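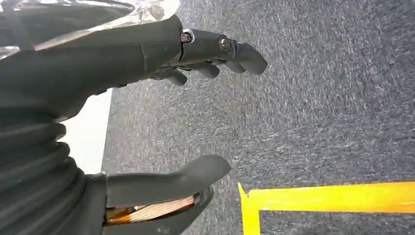 Issue 9, page 110

Orora hand, gallery
Stela Ene

Clasinby sells the Orora as a replacement hand for arms already in service. List weight is 500 g without cabling. These pictures go with our bench notes.

Ribbed sleeve at the wrist, bolted finger joints, yellow tape on the carpet. The thumb sits low — useful for flat parts.

At the table, fingers over the front edge of a compartment box. 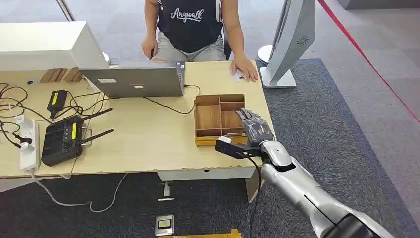

Reach from a fixed base is about 378 mm less than we wanted. Spare fingertips ship from September.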